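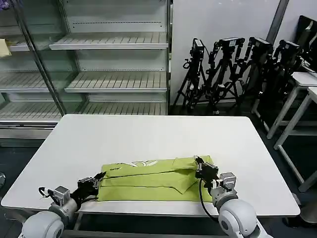 黄緑の服のたたみ方について、少し長く書きます。日本語で長いスレッドを書くのは久しぶりです。おかしいところがあったら、やさしく教えてください。

私は今、古着の店 Erelthorpe の開店準備を手伝っています。前は食料品を売っていたお店だそうです。大きいガラスの冷蔵ショーケースがそのまま残っています。大家さんに聞いたら「使ってもいいし、使わなくてもいい」と言われました。

それで、ショーケースに服を並べることになりました。電源は入れません。冷やす必要がある服はないです。

棚は白くて、細い板が並んだような形です。表面にすじがあって、手前のところが少し上がっています。牛乳や豆腐には便利だったと思います。服には便利かどうか、まだ研究中です。

ハンガーにかける場所が少ないので、ほとんどの服をたたまなければなりません。「畳む」という漢字は部屋の「畳」と同じですね。日本に来て長いのに、先週まで気がつきませんでした。

ポーランドの家では、母がTシャツを四角にたたんで、重ねて、いちばん下のものは冬まで見えませんでした。私もずっと同じやり方でした。自分のたんすなら問題ありません。お店では困ります。

お客さんは下の服を見たいです。下の服を引っぱります。上の服がくずれます。そしてお客さんは「すみません」と言って、自分でたたみ直してくれますが、そのたたみ方はみんな違います。Wosden の店で働いたときに毎日これを見ました。

だから今回は、横に細長くたたむことにしました。棚の奥行きがあまりないので、四角より細長いほうが合います。私たちは「帯」と呼んでいます。着物の帯とは関係がありません。形が少し似ているだけです。

帯のたたみ方です。まず、テーブルに服を広げます。袖を内側に入れます。肩の線から裾まで、手のひらで一回だけなでます。何回もなでると、生地が伸びて形が曲がります(私の失敗です)。

次に、裾を上のほうへ持っていきます。ぴったり端まで持っていかないで、指二本ぐらい残します。ここで残さないと、次に折るときに厚くなって、端がふくらみます。

それから、もう一度横に折ります。上の段が、下の段に少しだけ乗っている形になります。下の段が見えていてもいいです。私は最初、全部きれいに隠そうとして、とても時間がかかりました。

最後に両端を軽く押さえます。左と右を同じときに押さえるのが大切です。片方だけだと、反対側が逃げます。「逃げる」という言い方は、店長の奥さんに教えてもらいました。とても好きな使い方です。

黄緑の服は、右のほうにななめの線が入ってしまいました。しわか、折り目か、よくわかりません。薄い生地の服はときどきこうなります。アイロンをかけるほどのことではないので、私ならそのまま出します。

絵の話もします。白い絵がある服は、たたんだときに絵の一部が上に来るようにします。全部見えなくてもいいです。葉っぱのような丸い線が少し見えるだけで、お客さんは「これは何の絵ですか」と手を伸ばします。

文字がある服は、もっとむずかしいです。単語の真ん中で折れると、ときどき変な言葉になります。昔の店で一度、とても失礼な言葉になっているのを、閉店してから見つけました。どんな言葉だったかは書きません。

黄緑の服の左のほうにも小さい黒っぽい文字がありますが、小さいので心配していません。

テーブルについても書きたいです。白いテーブルは Arancibia という中古家具の店で買いました。脚のところは灰色の金属で、かなり重いです。二人で入口を通すときに、ドアを外しました。

白いテーブルの良いところは、服の汚れと糸くずがすぐ見えることです。悪いところも同じです。濃い色の服を一枚広げると、もう糸くずが気になります。小さいほうきを買いました。1000円でした。少し高いと思いましたが、毎日使っています。

角が丸いのもうれしいです。前の店のテーブルは角がとがっていて、ニットが何回も引っかかりました。自分の腰もよく引っかかりました。

質問が来たので答えます。「たたみ板は使わないのですか」。持っています。シャツには使います。Tシャツのような服は、手のほうが早いと思います。板の大きさに合わない服もありますから、私は最後にいつも手で直しています。

もう一つ。「防虫剤のにおいがする服はどうしますか」。風が通るところに何日か干します。それでもだめなら、もう一度洗います。ガラスのケースに入れるとにおいがこもるので、ここだけは急がないようにしています。

続きです。たたんだあとは、ケースに入れる前に袋の整理があります。
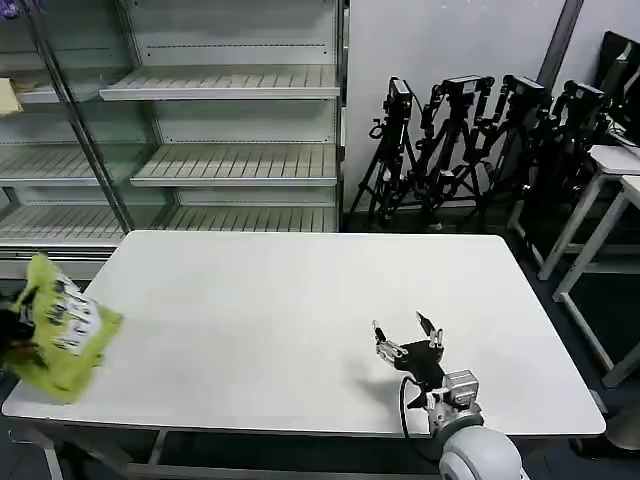
写真:Teresa Kozłowski/Erelthorpe 開店準備

黄緑の袋には、白いラベルに黒い字が印刷してあります。白いところに字があると、遠くからでもどちらが表かわかるので助かります。

私は服より袋が好きかもしれません。「袋はあとで」と言って横に置くと、夕方には小さい山になっています。だから袋が出てきたら、その日のうちに分けるという決まりを作りました。

分け方は簡単です。まだ強い袋は、お客さんが買った服を入れるために取っておきます。底が弱い袋は、タオルや布の切れはしを入れます。破れた袋は捨てます。迷った袋は、店長に見せます。店長はいつも「取っておこう」と言います。

しわしわの袋は、先に空気を抜いてから、縦に折って、くるくる巻きます。前は三角に折っていました。日本の友だちの台所で見て、すばらしいと思ったのですが、次に使うときに開けるのがめんどうでした。

袋を持ち上げるときは、中を必ず確認してください。靴下の片方がよく入っています。もう片方は、だいたい別の袋にいます。

今日までにたたんだ服は41枚です。まだ箱がたくさん残っています。開店は4月7日の予定で、少しどきどきしています。

ケースの棚の使い方も決めました。上の棚は軽いシャツと薄いもの。真ん中はTシャツ、帯の形で横に並べます。下の棚はズボンと厚いもの。子どもの服も下です。子どもが自分で見ることができる高さだからです。

最初の計画では、色の順に並べるつもりでした。紙に絵まで描きました。でもやってみたら、紺と黒と灰色が多すぎて、虹の絵のようにはなりませんでした。ほとんど夜でした。

それで、サイズの順にして、明るい色をところどころに置くことにしました。黄緑はとても役に立つ色です。一枚あると、となりの紺色も少し元気に見えます。黄緑の服を寄付してくださった方、ありがとうございます。

棚のすじについて。薄い服を直接置くと、すじの跡がつくことがあります。今は白い紙を下にしいています。前のほうが少し上がっているので、紙がすべって落ちません。ここは冷蔵ショーケースに感謝しています。

ガラスはとても反射します。外が明るい時間は、中の服より自分の顔のほうがよく見えます。ケースの中に小さい明かりをつけるか、相談しています。良い方法を知っている方がいたら、教えてほしいです。

値段の札は、一枚200円のものから作ります。札は服の首のところにつけると、帯にたたんだときに中に入って見えません。裾の右側につけることにしました。Jedcombe の古着市で、そうしている人がいたのでまねをしました。

札のひもは綿です。プラスチックの留め具は、薄い生地に穴があくのがいやなので、私は使いたくないです。ひもを結ぶのは時間がかかりますが、ラジオを聞きながらなら楽しい仕事です。

12月にコートがたくさん来たら、この方法は全部だめになると思います。コートは帯になりません。そのころにはハンガーのラックを増やしたいと店長が言っていました。置く場所は、まだ決まっていません。

「白いテーブルは売り物ですか」と聞かれました。売り物ではないです。でも、開店してからも同じ場所に置いて、お客さんが服を広げて見る場所にしたいです。広げたあと、たたまなくてもいいですよ。私がたたみます。

ひとつ訂正です。上で「指二本ぐらい残します」と書きましたが、子どもの服は指一本で十分です。二本残すと、裾がほとんど外に出てしまいます。さっき自分でやって気がつきました。

日本語の訂正もいただきました。「同じときに押さえる」は「同時に押さえる」のほうが自然だそうです。ありがとうございます。ノートに書きました。

明日はシャツの箱を開けます。えりのたたみ方は人によって意見が強いようなので、先にみなさんの方法を読んでから始めたいと思います。返信は夜に読みます。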